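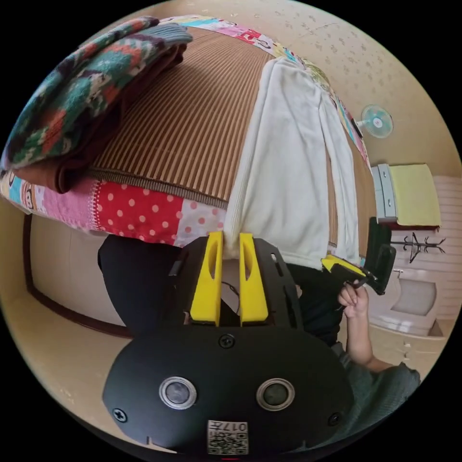
Progress report: household textile sorting and folding, February

Prepared by Ewurabena Dankwa for the manager of the Budilex home support fund

1. What we did in this period

The work continued in the homes which joined the program at the end of last year. We have now 27 homes on the list. In every home the visit begins in the bedroom, and the bed is used as the folding place. In our first plan we wanted to bring a folding table to each home, but the rooms are small and the table was standing in the way of the door. A bed has the right height for most people and it is already there.

A woven mat is laid on the bed over the quilt. On a soft quilt the knit pieces sink in and the fold is not straight. With the mat the surface is more firm, and small pieces of lint can be shaken out at the window afterward. The striped mats in brown and tan are good for this work, and light garments are easy to see on them.

2. Number of items

In total 1,644 items were sorted and folded in this period. Of these, 420 were knit items, such as sweaters, cardigans and knit blankets. The rest were bed sheets, towels, quilts and everyday clothes. I am content with the number for knits, which was the slow part in my last report.

3. How we handle knit items

Knit garments stay flat for the whole time. They are laid lengthwise on the mat, the sleeves are brought in, and then the garment is folded along its length before it is folded across. We stopped to hang ribbed knits, even for a short time, after the family in the Rizk building showed us two cardigans with long shoulders.

Blankets with a colored pattern are kept on one side of the mat and cream or white garments on the other side. I asked for this after we found red fluff on a white sweater. It took a whole evening to remove it by hand, and the owner was patient with us.

Patchwork quilts are not folded on the same lines every time. The seams between the squares get weak when the fold is always in one place. We now fold in three parts at one visit and in four parts at the next, and we write it on the card which stays in the closet.

4. Materials

The Dustetent storage bags arrived complete. They are a little short for the big quilts, so we use them for blankets and sweaters only. The Bronura shelf boxes came later than promised and 2 of them had a broken lid. The supplier has agreed to replace the lids without cost. Until then these boxes are used for towels, where a lid is not necessary.

5. Difficulties

Stairs are still a problem in the older buildings when we carry the heavy quilts down for airing. We also lose time when the washing is not ready at our arrival. I have started to call each home in the evening before, and this has helped in most cases.

One family left the program because they moved to another town. Their place was offered to the next home on the waiting list.

6. Plan for the next period

We will finish the winter blankets first and put them in storage when the weather allows. After this we begin with children's clothes, which need to be sorted by size, and I will prepare a simple size card for the parents. I would also like to buy more mats. Some families lend us their own, but in several homes there is no mat and we must carry one from the office.

The request for the mats is sent separately with the price from the shop.

Ewurabena Dankwa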